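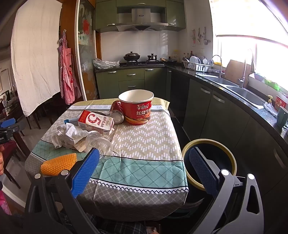 Kitchen station, table-clearing task. Hand-held gripper with blue ridged pads, trash bin at right.

3/1/22
By Mohandas Sundaram

Pikadell - Firneo project
Equipment planning meeting, minutes

Present: Mohandas Sundaram (chair and minutes), hardware lead, kitchen station lead, data lead, purchasing, finance. The software lead sent apologies and left written comments on the storage item.

Minutes of the last meeting

Accepted with one correction. The replacement workbench was recorded as approved. It was only approved for a quote, and purchasing has not placed an order. The hardware lead asked that the bench stay on the list but below everything discussed today.

Actions carried over

The spare parts shelf has been labeled. The hardware lead has moved the older grippers to the bottom row and wants them left there until somebody has gone through them for usable screws and springs.

Purchasing has opened an account with Altari. Orders no longer have to be paid up front, which finance said will help with the timing of the gripper order below.

The insurance question on the arm has not been answered. Carried over again.

Hand-held grippers

The hardware lead presented the request for additional hand-held grippers. The project wants to run the table-clearing task in the kitchen and the sorting task in the back room at the same time, and keep spares ready for both. At present the stations share, and when a gripper goes to the bench for repair one of the stations stops.

The request is for nine grippers of the model already in use, from Altari, at $618 each. Purchasing confirmed this is the current quoted price and that it does not include shipping. Altari would not move on the unit price but will combine everything into a single shipment.

Finance asked whether a smaller order would do for now. The hardware lead answered that a smaller order would cover both stations but leave no spares, and that repairs have been the main cause of lost time. The kitchen station lead agreed. Her view was that she would sooner wait for the full order than take part of it now and have the rest held over to another budget round.

There was some discussion of the newer model in the Altari catalog. It has a wider opening and a different mount. The data lead was against mixing models within Firneo. Recordings made with different fingers would have to be kept apart and labeled separately, and the calibration would need to be done again for the new type. The hardware lead would like to try one eventually but agreed it should not come out of this budget.

Agreed: order the nine grippers, same model. Finance to release the money once the written quote with shipping is in hand.

Finger pads

The blue ridged pads are wearing faster than planned. The kitchen station lead reported that the ridges go smooth first near the tips. Operators tend to notice late, when thin items start slipping.

Altari sells the pads in boxes of 40 at $277 a box. Purchasing had also received a sample from Catterall, a flat gray pad without ridges, at a lower price. The hardware lead fitted the sample for an afternoon. It held cups well enough but was poor on paper towels and on anything flat against a tablecloth. It also came away at one corner. He does not recommend it.

The data lead asked for a rule on when pads are changed, so that it is done the same way at both stations. The hardware lead will write one. Until then, operators should change both pads on a gripper together and write the change in the station log. Changing one side only has been happening and should stop.

Agreed: one box of pads from Altari on the same order as the grippers. Catterall pads not to be taken further.

Kitchen station supplies

The kitchen station lead went through what the table-clearing task uses. The mix of items on the table is kept close to what people leave behind after a meal: an instant noodle cup, a drink can, a milk carton, paper towel, a clear plastic cup. Small things such as receipts and twist ties are wanted as well, and these are the ones that go missing.

She asked for a small standing budget so that she does not have to file a request for every bag of supplies. Finance has no objection if receipts are kept and handed over monthly. The amount is to be agreed between the two of them outside the meeting.

Other points on the kitchen:

- Crushed cans are preferred to new ones for part of the recordings. The station lead will keep a box of clean used ones and asks that people not tidy it away.

- Patterned tablecloths should stay in rotation. The data lead finds them useful for the harder cases and would like a few plain ones added. To be bought from the standing budget.

- A second trash bin with a different opening was requested. Agreed, same budget.

- Sponges and other cleaning items used in the task are to be kept separate from the ones used to clean the kitchen. There was a mix-up on this and it was unpleasant for everyone.

- The cooktop is not to be used during recordings. No change, repeated at the station lead's request.

Camera mounts and clamps

The hardware lead reported that the clamp mounts loosen over a long session and that the cameras sag by the end of it. Tightening the knob helps for a while. He wants to try a heavier clamp before committing to a full replacement. Purchasing will get a price for a single clamp and charge it to general hardware.

The data lead noted that sessions where a camera has moved can usually be saved, but somebody has to go through them by hand. She would like the operators to check the mounts at each break. The kitchen station lead was willing to add it to the sheet on the wall but pointed out that the sheet is getting long. It was left that she will add this line and take out the one on room temperature, which has never been used for anything.

Storage

The software lead's comments were read out. The current storage will fill up before the summer if both stations run as planned. He proposes buying additional drives now and leaving the question of a larger server until the next budget. He also asks that test recordings be deleted each week by whoever made them.

Finance wanted to know why storage was not in the original Firneo plan. It was, but at the rate for a single station. The chair accepted that the second station was added without going back over the storage line.

No decision. The software lead is to bring a quote and a short note on how long the additional drives would last. Deleting test recordings was agreed and starts now.

Robot arm

The plan is still to have an arm at the kitchen station in August, running on what has been learned from the hand-held recordings. The arm would come from Catterall. The hardware lead has spoken with them and the lead time is long enough that a decision is needed at the next meeting if August is to be kept.

Purchase and lease were both discussed. Finance prefers a lease for the first year. The hardware lead prefers to buy, on the grounds that the lease terms do not allow changes to the wrist, and the Altari fingers will need an adapter plate there. Catterall has been asked whether an adapter would count as a change. They have not replied.

The kitchen station lead raised the question of space. The table is small and the gap between it and the counter has to stay clear enough to walk through. A floor stand would take up most of that gap. A mount fixed to the table was suggested, but the present table is too light for it and would have to be replaced. She is not keen on replacing the table - a different height would change how all the later recordings look beside the earlier ones. The data lead thought a sturdier table of the same height would be acceptable.

It was agreed to measure properly before going any further. The hardware lead and the kitchen station lead will tape out the footprint of the stand on the floor and walk through a normal session with it in place.

Safety items for the arm (floor marking, stop button, training for operators) are not in the current figures. Finance asked that they be put in before the request comes back, and that the insurance answer be attached. The chair agreed that the request will not be heard without both.

Training for new operators

Short item. New operators start in the kitchen and move to the back room when the station lead is satisfied. There is no cost apart from time. The hardware lead asked that new people be shown how to set a gripper down. Several have been left resting on their fingers with the weight on the pivots, and the screws there work loose.

Any other business

Purchasing reminded everyone that orders placed on personal cards will be paid back late. Please use the account.

The back room key is missing again. If found, return it to the hook by the door.

Actions

Purchasing: written quote from Altari for nine grippers and one box of pads, shipping included. Price for one heavier clamp.

Finance: release funds for the Altari order on receipt of the quote. Agree the standing budget with the kitchen station lead.

Hardware lead: rule for changing pads. Follow up with Catterall on the adapter plate. Tape out the stand footprint with the kitchen station lead.

Kitchen station lead: update the wall sheet. Buy plain tablecloths and a second bin once the budget is set.

Software lead: storage quote and note.

Mohandas Sundaram: insurance question. Add safety items to the arm request and send it around before the next meeting.

Next meeting to be set when the Catterall reply is in.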